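Section 4: Loading the fridge for the first time (and keeping the fruit nice)

Okay, so the fridge is level, it's plugged in, and it has been sitting there humming to itself overnight. Good! Now we get to put food in it. I wrote this part after setting up the Wundari in our shared kitchen, and I've added things as people asked me about them, so it wanders a little. If you haven't let the fridge cool down yet, go back to Section 3 and do that first.

I start with fruit, and I mean just fruit. A couple of apples on the shelf with plenty of white showing between them tells you a lot more about how the shelf behaves than a full grocery run crammed in at once.
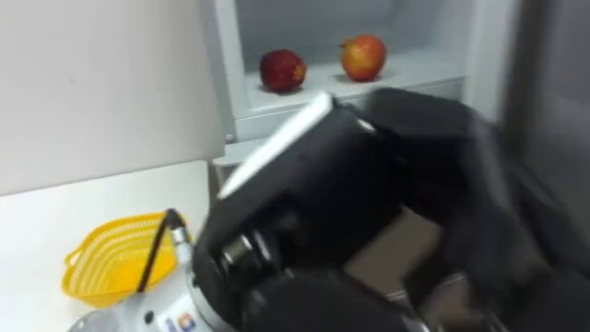 Page last changed: 20 December 2024

Before you load anything

1. Wipe the shelves and the inside walls with a soft cloth and a little warm water with dish soap. Go over them again with plain water, then dry everything. New fridges have that plastic smell, and apples seem to soak it right up.

2. Run your finger along the front lip of each shelf. You want it clean, with no bits of packing tape left on it. I found a strip of tape stuck to mine a whole week in, and it had collected crumbs already.

3. Set the dial to the middle. Leave it there for a full day before you start fiddling. (Felicja turned ours up to the top on the first afternoon and we had icy lettuce for dinner.)

Note: If your model came with the Saha drawer kit, fit the drawers now, while the shelves are bare. Doing it later means taking everything back out, and you will say some words.

Putting the fruit in

4. Sort it on the table first. Anything with a soft spot or a split goes in a bowl to eat today.

5. Leave the apples unwashed until you want to eat them. If yours are already washed, dry them really well, stem end too, where the water likes to hide.

6. Place them one at a time, toward the back of the shelf, with a gap between them. They don't need to be in a line. I like to mix a dark red one with one of the red-and-yellow kind so I can tell at a glance what's left of each.

7. Close the door gently and check that it seals all the way around. Slide a piece of paper in and pull on it — if it comes out with no tug at all, go to Section 7, Door Seals.

Caution: Don't push fruit hard against the back wall. It can freeze there, and a frozen apple thaws into something you'd only give to the compost.

Emptying a shelf

Sooner or later you'll want to clean a shelf or move it up a notch, and for that you need somewhere to put the food. I use a plain plastic basket with holes in the sides. Ours is a yellow one with two loop handles, nothing fancy, and it's easy to spot when somebody has walked off with it.

8. Put the basket on a table close to the fridge before you open the door. Keep it flat and well onto the tabletop, especially if your table has an odd-shaped edge like ours does.

9. Take the fruit out piece by piece and lower each one in. Please don't drop them! Apples bruise from a shorter fall than you'd think, and the brown patch won't show until later.
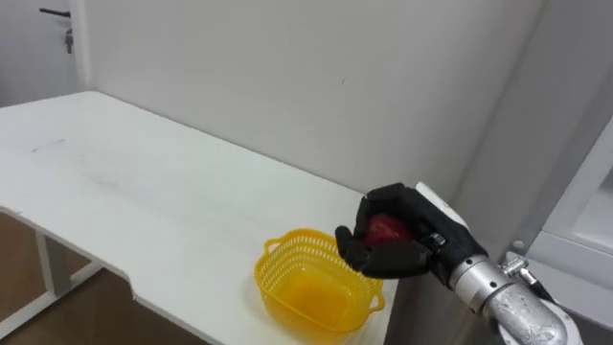 10. Put the heavier fruit in first and anything soft on top. Pears, plums and ripe peaches really should get their own bowl if you have one handy.

11. Lift the shelf by its front lip, tilt it up a touch, and slide it toward you. Use both hands. If it sticks, push it back in and try again with less tilt.

12. Let a cold shelf come up to room temperature before it meets warm water. Do-yoon cracked one at his old place by skipping this, and a replacement took until January.

Caution: Never carry a loaded basket by one handle. The weight swings and everything rolls to the low end.

Note: The basket itself needs a wash too, now and then. A bottle brush gets into the little openings in the sides much better than a sponge does — I fought with a sponge for months.

When everything is dry, slide the shelf back in, load it the same way as before, and move on to Section 5 for the door racks.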